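Do Thin Grocery Bags Protect Soft Fruit? A Report on Bagging Practice

Chia-jung Fung and Hui-mei Kwan
Household Materials elective, September

Why we picked this

Our group was given the topic "packaging in daily life," and most of the ideas on the list sounded like advertising to us. The course handout said a thin plastic carrier bag "keeps produce secure from store to kitchen." We did not believe it. A bag with two loop handles and no flat bottom holds fruit the way a hammock holds a bowling ball. We wanted to know if the claim meant anything.

What we read

The handout led us to a leaflet from Pimmont, a packaging supplier, which says its standard bag is rated for 4000 grams. It doesn't say how long the bag was hung, what was in it, or if anyone looked at the contents afterward. Four kilos of rice and four kilos of pears are different loads. Rice settles into the corners. A pear sits on its shoulder and pushes on whatever is under it. Our instructor, Ms. Yu, told us to be fair to the leaflet, so we will say that it never mentions bruising at all. The handout added that part.

What we asked

We put a one-page survey in the Plotedeck building for a week and got 113 answers back. The questions were what people put in the bag first, how they carry it, and what they do with the fruit at home. Most said heavy things go first. Then the same people told us the bananas were on the bottom because they picked them up first. We think many of them answered with what they know they should do. A survey is weak evidence for habits, and we would not use one alone again.

We also disagreed with each other about the tying question. Hui-mei thinks a knotted bag bruises fruit because it pulls everything into a ball. Chia-jung thinks the knot is harmless and the trouble is setting the bag down hard. Neither of us has proof, and the survey had nothing in it that could settle this.

The bag against the basket

The Sernton storage guide tells people to move fruit out of the bag and into an open basket. We were suspicious of this too — the guide sells baskets — but we could at least compare the two containers for shape. A basket keeps its sides up without help. A bag has to be held, and the fruit decides its shape for it.

Plastic bag and fruit on the marble-patterned table
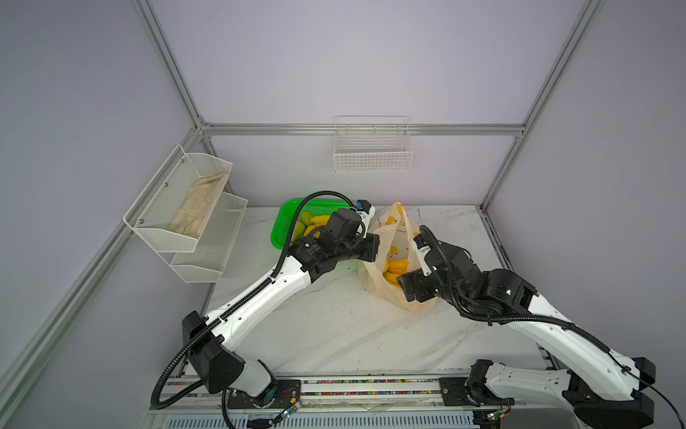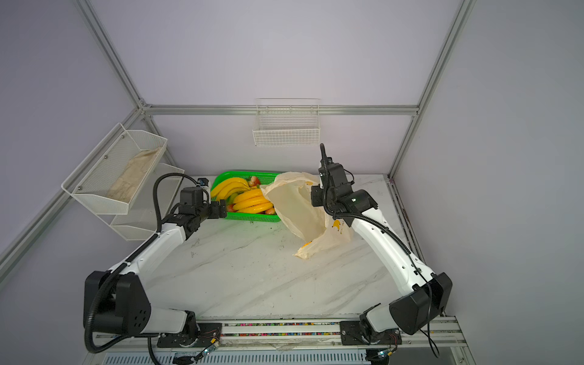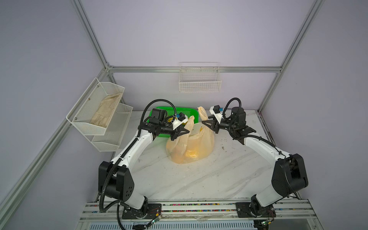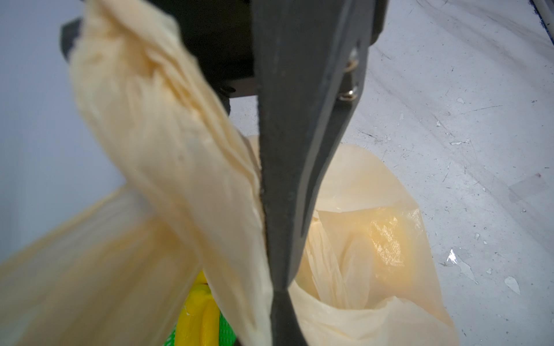 Handles are the part of the bag we trust least. They carry all the weight, and because there are 2 of them people assume the load is split evenly, which only works if both get picked up together. In the close view of the handle, the plastic is already bunched into many small folds where it is pinched, so the pull is going through a twisted strip and not through a flat band. We can't say from this that it would tear. We do say that a rating measured on a smooth, flat handle would tell a shopper very little, and the leaflet does not state which kind was tested.

The thinness of the film raises another problem. You can make out color through it, and people told us they like that because they can check on the fruit. Seeing that something is yellow is a poor check for bruises, especially on the underside of a banana or where two pears touch.

What we think now

We found no support for the word "secure" in the handout. The leaflet supports a weight figure under conditions we don't know. The advice to use a basket at home seems reasonable to us, though the reason given in the guide (air flow) was not something we looked into, and a basket piled too high would have its own trouble at the bottom.

If we did this again we would weigh the fruit, hang the bags for a set time, and cut the fruit open the next day. Ms. Yu asked why we didn't do that this time. We spent too long on the survey and had it back on a Monday with the draft due that Friday.

Work was divided as follows. Hui-mei wrote the survey and typed up the answers. Chia-jung did the reading and wrote the section on handles. We both edited the rest.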